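Plovari Marine Reserve

Plovari Marine Reserve is a protected stretch of coast and shallow sea on the southern side of the Rusum peninsula. It takes in a chain of low islands, two river mouths and a long reef that runs parallel to the shore. The nearest town is Cunduria, where most visitors stay and where the boats leave from.

Geography

The reserve covers 100 square kilometres, of which 15 are dry land. The reef lies close to the surface at low tide and drops away steeply on its seaward side, reaching a depth of 40 metres near the outer islands. Mangroves grow along both river mouths and give shelter to young fish.

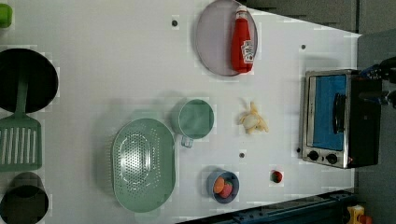
The islands are made of old coral rock and have little fresh water. Only the largest, Mösli, has a spring that runs all year. It was used by fishing crews in the past, and the remains of their stone shelters can still be seen above the north beach.

Wildlife

Green turtles nest on the sandy beaches, and terns breed on the outer islands. Reef fish include parrotfish, wrasse and several kinds of grouper. Dugongs are seen now and then over the seagrass beds but do not seem to stay for long. On land there are fruit bats, monitor lizards and land crabs.

History and management

Fishing with nets was banned on the reef before the reserve was set up, after catches fell sharply. The present boundaries came into force on Apr 6, 2021. The marine biologist Marisol Medrano drew up the first full map of the seagrass beds, and her zones are still used to decide where boats may anchor. Line fishing is allowed in the western channel for residents of Cunduria.
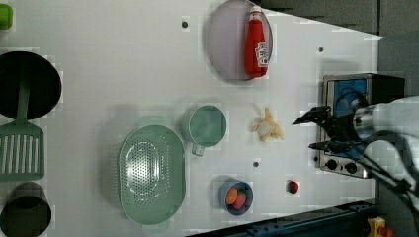

Can visitors land on the islands?

Mösli is open to day visitors who arrive with a licensed boat. The other 4 islands are closed all year to protect nesting birds, though boats may pass them at a distance.

Access

Boats run from Cunduria harbour every morning in the dry season, which begins in January. Sailings are often cancelled in strong wind. There is no camping in the reserve.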